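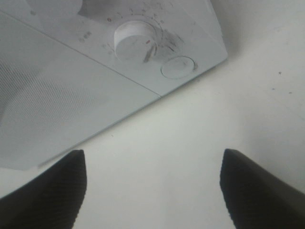 Borka Wrist-View Gripper Comparison, release 2

This release holds the recordings from our comparison of two finger sets on the same arm, working on the controls of ordinary kitchen appliances. The aim was to find out how much the shape of the fingertip matters for turning knobs and pressing flat buttons when the only view the controller gets is the one from the wrist. The range hood task is a fair sample of what the controller has to cope with: a white cylindrical knob on a white panel, a low round push button beside it, a mesh filter on the other side of the seam, and very little colour anywhere apart from the red mark on the knob and the red 0 on its scale. Both black fingers stay in view at the bottom, so their opening can be read straight from the picture.

What's in the release

2341 episodes, each one a single attempt at a single control. Every episode has the wrist video, the joint positions, the commanded and measured finger opening, the motor current on the gripper, and a text instruction. Failed attempts are kept and labelled. Attempts stopped by the operator are kept too, but they sit in a separate folder and aren't in the count given here.

There are 5 tasks:

turn_knob_up
turn_knob_to_zero
press_flat_button
press_rocker
open_flap

The finger sets

Mykhailiuk fingers: tapered, rounded at the tip, fairly stiff. These came with the gripper and are what most of our earlier work used.

Brelletlow fingers: wider, with a soft pad on the inner face. We had them made to the same length so the wrist camera didn't need to be moved or recalibrated between sets.

Both sets fit the same mount. Swapping them takes a hex key and a few minutes, and the zero opening has to be redone each time. Please don't mix calibration files between sets — the pad thickness throws off the measured opening, and the grasp labels come out wrong.

How the recordings were made

An operator drove the arm with a hand controller. Each operator did a block with one finger set, then the same block with the other, and the order was switched between operators. Appliances were fixed to a bench or a wall panel in the Dristport lab and were not connected to power. Lighting was the ordinary ceiling lighting, with no extra lamp on the wrist. We tried a ring light early on and took it off again, as the glare on pale plastic hid the markings on the dials.

The start pose was varied by hand at the beginning of each episode. In some episodes the target control is out of view at first and the operator has to go looking for it.

What we noticed

The narrow fingers were easier to place on knobs with a raised ridge, as they could close on either side of it. On smooth knobs they slipped more often, and operators tended to squeeze harder to make up for it. The padded fingers held smooth knobs well but blocked more of the view once closed, which made it hard to read where the pointer had ended up.

For flat buttons there was little between them. Most failures came from pressing beside the button. On white panels the rim of the button is sometimes the only edge to aim at, and video compression doesn't help with that.

Known problems

Some dial numerals are blurred in the wrist video, mainly when the camera is close. Don't rely on them for labels. The final knob position in the metadata was entered by the operator after looking at the appliance directly.

Gripper current is noisy at low speed. We have left it unfiltered.

In turn_knob_to_zero, a few instructions say "switch off" and others say "turn to zero". They mean the same thing and have the same task label.

The clock on the wrist camera drifts slightly against the arm controller over long blocks. The timestamps are corrected per episode, and the raw ones are in the field cam_time_raw.

Changes

24 Apr 2024: release 2. Added the Brelletlow episodes, and fixed the colour order in the preview clips.

Planned for May: depth recordings for the knob tasks, if the new mount arrives.

Contact

Gunnlaugur Holst looks after the files and the calibration records. Include the episode number and the finger set when you report a fault.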